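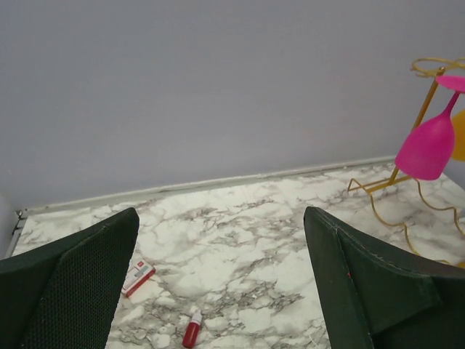

Trinidad Mangubat thinks a dinner party starts to die the minute the host tries a new recipe. She told me this on the phone while I was standing in my kitchen with a new recipe taped to the cabinet door and 12 people coming at seven, and I wrote it down on the back of the recipe.

I'd been asking everyone I knew for advice that summer. My husband and I had moved into an apartment in the old Corex building, 800 square feet with a kitchen you can cross in three steps, and I'd made up my mind that we were going to be people who had people over. My parents were like that. There was always an uncle at the table, or a neighbor, or somebody from my dad's work whose wife was out of town. I don't remember my mother ever planning any of it! She just put more rice on.

I plan. I plan like I'm moving an army. For my first dinner I had a spreadsheet with the oven temperatures in it, and a column for when each person was likely to get hungry (my husband found this column and has never let it go). I made a lamb thing with 14 steps, I was in the kitchen for most of the evening, and by the time I sat down everyone was on dessert and talking about somebody I'd never heard of. They'd had a great time. I'd met none of them, basically, and four of them were my cousins.

So when Trinidad said no new recipes, I listened – a little late, but I listened. The new recipe came down and I made the chicken I make every other week, the one with the vinegar and the bay leaves, in two pots. I bought the bread and the cake at Manalastas on the corner. I felt guilty about the cake until I saw how fast it went.

The next thing I gave up was matching anything. We own eight forks from one set and a handful from another, and one very small one that I think came with a cheese gift box. I used to go around the table making sure guests got the good ones and I got the cheese fork. Now they all go in a jar in the middle and people grab. The same goes for chairs. One is a step stool, and there's some competition for it.

Glasses were harder. I have a soft spot for my grandmother's glasses and I lost two of them in one evening to a game of charades.

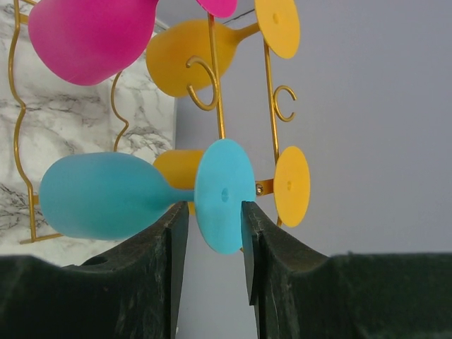
*Plastic wine glasses in a gold-colored wire rack.*

Ariel Dagdag, my oldest friend, has been hosting a monthly dinner for so long that her kids think it's a holiday. I went over one afternoon in September to watch her get ready, hoping to steal something, and for the first hour she did nothing. She read the paper. She moved a lamp. When I got itchy and asked about the food she said it was soup, it had been soup since yesterday, and would I please sit.

What she does have is a job for every guest. You come through her door and before your coat's off you've been told to slice the limes or find the other speaker. I'd always taken it as Ariel being bossy (she is). But I watched a man I'd never met, very shy, spend 20 happy minutes in charge of her radishes, and by the time we ate he was telling the whole table about his divorce. I've copied this without shame. I once gave my brother-in-law the salad, and he's been impossible about salad ever since.

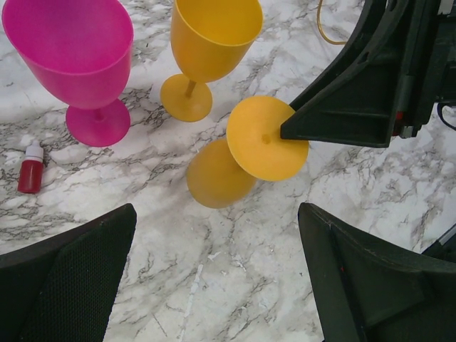

She's also strict about the end of the night, and I'm still working on that part. Ariel stands up, says she loves everybody, and starts handing out leftovers in yogurt tubs. People go! They go cheerfully, with soup. At my place we all drift toward the door and then stand there for 40 minutes with our shoes on, starting the best conversation of the evening. I've thought about putting chairs in the hall.

Money comes up whenever I talk about this. A dinner out for two at Busine costs what I spend feeding everyone at home, and I've quit apologizing for serving beans. Beans are great. I do put out too much bread, and I say yes when someone asks what they can bring. I used to say "just yourselves," and then I'd be running down to the store for ice in my socks and sandals.

We've had five dinners now. One was bad. The power went out, two guests had recently stopped speaking and hadn't mentioned it, and the chicken was pink in the middle, so we ate crackers by flashlight and everyone was home by nine. I lay awake going over it. Then Trinidad called in the morning to ask when the next one was, and whether she could have the step stool.

I told her the second week of next month, and that I was making the chicken. She's bringing ice.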